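Se buscan hogares y personas de prueba para evaluar el kit doméstico Troltedow
Convocatoria abierta hasta el 28 de septiembre de 2026
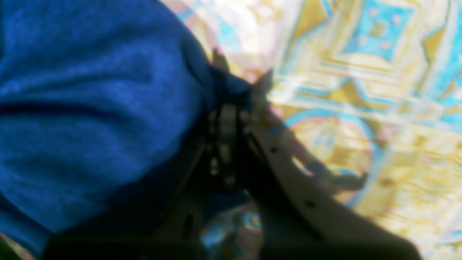

El kit se vende como un ayudante de ropa para casas normales. El folleto dice que recoge prendas del suelo, las dobla y las deja apiladas «sin supervisión». Nosotros llevamos años probando aparatos que prometen cosas parecidas y casi todos acaban en una caja al fondo del almacén. Por eso queremos que lo usen personas que no tengan ningún interés en que salga bien.

Quiénes somos

Botport es una oficina pequeña de evaluación independiente con sede en Zornville. Compramos los productos a precio de tienda, los prestamos a hogares y publicamos lo que los hogares nos cuentan, también cuando el fabricante protesta. Troltedow nos ofreció unidades gratuitas para esta prueba y las rechazamos. El kit cuesta 394 euros al mes en alquiler, instalación aparte, y esa cifra aparecerá en la primera página del informe.

Qué buscamos

Necesitamos 46 hogares. Nos interesan sobre todo los que tienen alfombras, niños, ropa de punto, cestos sin vaciar y poco sitio. Las demostraciones comerciales que hemos visto se hacen con camisetas de algodón lisas sobre una mesa blanca, y con eso no se aprende gran cosa. Una manta gruesa o un jersey arrugado sobre una alfombra estampada es otra historia – ahí queremos mirar.

No hace falta saber de robótica. Si usted trabaja o ha trabajado para un fabricante de robots domésticos, o tiene familia directa que lo haga, no podemos admitirle.

En qué consiste

La prueba dura seis semanas y empieza en enero. Un técnico instala el brazo, la pinza y la cámara de muñeca en la habitación que usted elija. Después se le pedirá:

– Usar el kit al menos cuatro veces por semana con su propia ropa.
– Anotar cada intento, incluidos los que abandone por aburrimiento.
– Guardar aparte cualquier prenda enganchada, estirada o manchada y enviarnos una foto.
– Atender una llamada semanal con Beril Sönmez, que coordina los hogares.

El diario de uso es la parte pesada y preferimos avisarlo. En la prueba anterior, la de la aspiradora de Kozan, varios participantes dejaron de escribir cuando el aparato dejó de hacerles gracia, y perdimos justo los datos que más falta hacían.

Privacidad

La cámara graba mientras la pinza se mueve. El fabricante asegura que las imágenes no salen del aparato. No hemos podido comprobarlo todavía, de modo que los kits funcionarán conectados a un equipo nuestro, sin acceso a internet. Horațiu Crăciun responde a las dudas sobre grabaciones y puede borrar las suyas cuando lo pida.

Compensación

Pagamos una cantidad fija al terminar, igual para todos y sin relación con la opinión que le merezca el producto. Las prendas dañadas se abonan a precio de reposición, con tique o sin él. Nadie se queda con el kit. Si quiere dejar la prueba a mitad, cobra la parte correspondiente y pasamos a retirarlo.

Cómo apuntarse

Escriba a la oficina de Botport en Zornville, a la atención de Melahat Coşkun, con estos datos: cuántas personas viven en casa, tipo de suelo, si hay animales y quién se ocupa hoy de la ropa. Cuéntenos también qué espera del aparato. Las respuestas entusiastas son bienvenidas, aunque de momento andamos sobrados de ellas y nos faltan desconfiados.

Contestaremos a todas las solicitudes, también a las descartadas.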